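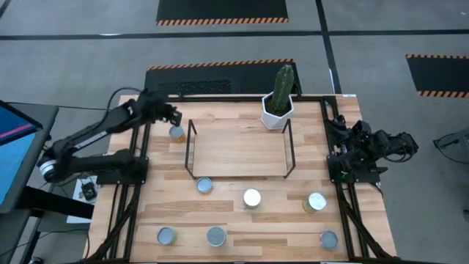
Two-arm bench cell with cans, a wire rack and a potted cactus.

Bench Cell (Budgeting)

31 August 2021 | 17 shares | 2 comments

A bench cell is a small robot station built around a table, usually with one or two light arms fixed to its edges. I look after this entry for the Lelermont equipment wiki, and I'm going to stick mostly to money, as that's what people write to me about (I do love the arms too!).

Frame and table

Everyone prices the arms first, and I did the same on my first plan. Start with the table. Aluminum extrusion costs more than a plain workbench, but you can clamp a base plate to a rail and shift it later without drilling into anything nice. Leave space beside the table for a monitor and desk – my Ekmont plan forgot the desk completely.

Arms and grippers

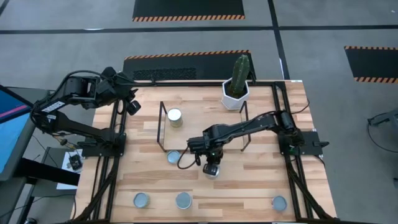

Right-hand gripper lowered over a round metal lid, left gripper empty.

A second arm doesn't quite double your bill, as the frame and the computer are shared. It does double the cables and spare fingers. Ask for the price of a replacement servo before you sign, and get the delivery time in writing. Sabine Tiedemann keeps almost 1000 in reserve for each arm, every year, and I've copied her. If you order in February you may land in two budget years, so check with whoever pays.

Props and shelving

Put the objects on the list as well! Cans, racks and trays look like pocket money, then they get dented and you buy them again. I set aside 900 for the Barta cell and spent all of it.

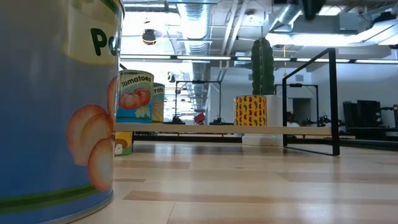 Printed cans on and around a low shelf, potatoes in front.

Pick cans with different labels and colors if sorting is part of the plan. Floor mats and tape go under building costs in my sheets, though Amora's template has them under safety. Either is fine.

Related entries
Gripper spares
Extrusion frames
Floor marking
Lease or buy

Comments (2)

Tharun Warrier: Would you lease the arms for a first cell? Our quote for two came in higher than the whole room.

Ileana Nedelcu: We leased, then bought them out. Read the part about returns, the shipping crates were extra.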